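Derkley — Quiénes somos

Derkley es un centro de formación en traducción técnica y terminología. Imparte cursos presenciales y a distancia en español, italiano, polaco y neerlandés, con grupos reducidos y evaluación continua.

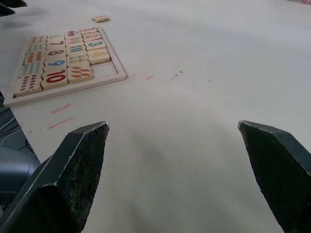
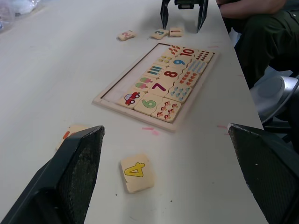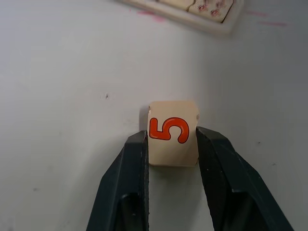

Fichas con números impresos.

La actividad se organiza en dos departamentos. El de Terminología, a cargo de Kazimiera Czarnecka, mantiene la base Dusora, con 804 fichas revisadas del ámbito de la maquinaria agrícola y la hidráulica. El de Docencia lo coordina Cinzia Bellini y gestiona los itinerarios de redacción, revisión y posedición.

El programa completo consta de 472 horas lectivas, de las cuales 200 corresponden a prácticas tutorizadas. Las prácticas se realizan con encargos de las firmas Martinelli y Civell, bajo supervisión de Leonilde Guerreiro. Cada encargo se entrega con glosario, memoria de traducción e informe de incidencias.

La revisión de calidad la efectúa siempre una persona distinta de la que ha tutorizado el trabajo — criterio aplicado también a los exámenes finales. Els De Smet responde de este procedimiento y de su documentación.

El plazo de matrícula se abre en octubre. La secretaría, atendida por Heather Menzies, no presta servicio los domingos.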